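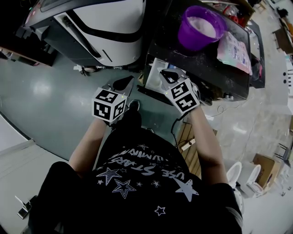

Workplace automation at Vusley, a repair and refurbishing shop run by the firm Gerkov, grew out of the fetching and putting away that used to fill much of a shift. Under a program called Rirnska, staff teach the routine jobs themselves, working with a gray gripper in each hand and a coded marker cube at each wrist. Drawers are a favorite subject, and a wonderfully tricky one: a gripper has to come in over the open drawer at an angle, clear of whatever sits on the cabinet top, be it a purple bucket of white powder or a crumpled package.

The program began with 2 trained workers and now involves nearly 50 people. Each trainee completes 48 hours of practice, all of it paid.

Effects on staff

Jobs have changed a great deal! Sorting and restocking take up less of the day, and bench workers have moved into fault finding, which many had wanted for years. The teaching itself is tiring on the forearms, so sessions stop after 80 minutes. Pay grades were redrawn in June under the Avotiņš agreement, which lists teaching as skilled work.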